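This site uses cookies to remember your preferences and count visits. By continuing to browse you agree to this. Accept | Manage settings

The cherry pitter and I

January 2025

I bought a cherry pitting machine. I would like to say I thought about it for a long time, and I did, but only in the sense that I had the listing open for most of a winter and looked at it when I should have been doing my taxes.

It's a Nolden, secondhand, the tabletop model with the rotating drum. You pour cherries in the hopper, they settle into the cups, a row of needles comes down, and the pits drop out the bottom into a tray. The old owner ran a pie stand and had given up on pies, which should have told me something. She wanted 200 dollars for it and threw in a box of spare needles, which should have told me something else.

We have two sour cherry trees behind the house. In a good year they give us more fruit than any sane household can use, and all of it is ready in the same week. For years the method was a hairpin stuck in a cork, a big bowl, and whoever had been foolish enough to visit. Nomvula Sibiya came by once to return a ladder and left with purple hands and half a pie. She hasn't borrowed a ladder from me again.

The manual says the machine does 40 pounds an hour. I believe this was measured by someone with very round cherries. Mine come in every size from pea to small plum, and the drum cups come in one size. The big ones sit up proud of the cup and get stabbed in the shoulder. The small ones roll over and get stabbed wherever they please, and the pit stays right where it was, waiting for somebody's molar.
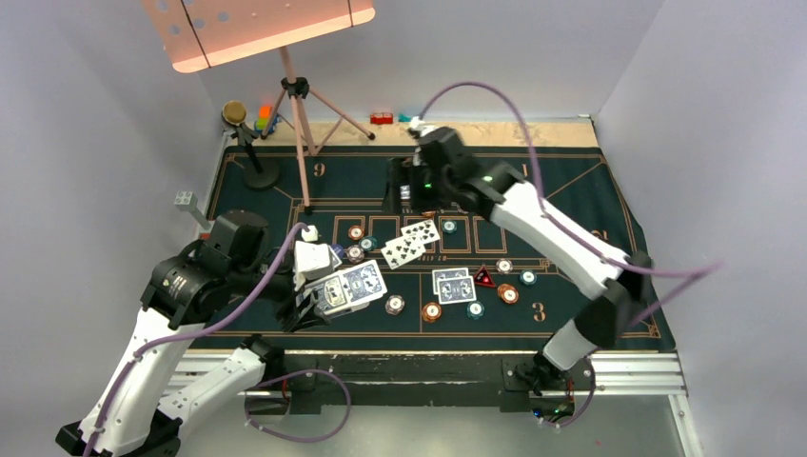

So you have to grade the fruit first. The manual mentions this on its second-to-last page, under Storage. I tried a colander, then a piece of wire fencing, and finally bought a sizing tray from a company called Werix, which sells to olive people and was a bit puzzled by my phone call. The tray is fine. It adds a whole step to a job that I had bought a machine to shorten, but it is a very well made step.

Then there's the cleaning. Cherry juice gets into the drum bearings and sets like varnish. The drum lifts off if you undo four bolts, one of which is behind the motor cover and can only be reached by a person with a much smaller hand than mine. I soak the needle bar in warm water and go over it with a bottle brush. Don't put it in the dishwasher. I did, and the bar came out with a haze on it that has never left.

My other mistake was the speed. There's a knob that goes from 1 to 5, and I assumed 5 was for people who knew what they wanted. At 5 the cherries don't have time to settle and the thing flings them. We found one on top of the refrigerator in February. Keep it at 2, maybe 3 if the fruit is firm and cold from the fridge.

Sudheer Thevar, who has an Entwistle with a hand crank, tells me his never jams and never needs the bearings cleaned. He also does a fraction of what I do and gets a sore arm, and I remind him of this whenever he brings it up - less often than I'd like, as it happens.

Would I buy it again? Probably. Last summer I put up 90 jars and still had a bag left over for the freezer, and the pits I missed were few enough that I now just put "watch your teeth" on the labels. My sister thinks it's the name of the jam.

Next job is finding a new belt. The one on there is cracked, and the part number on it has worn down to 967 and a smudge. If you have the same model and can read yours, please write to me before the trees bloom.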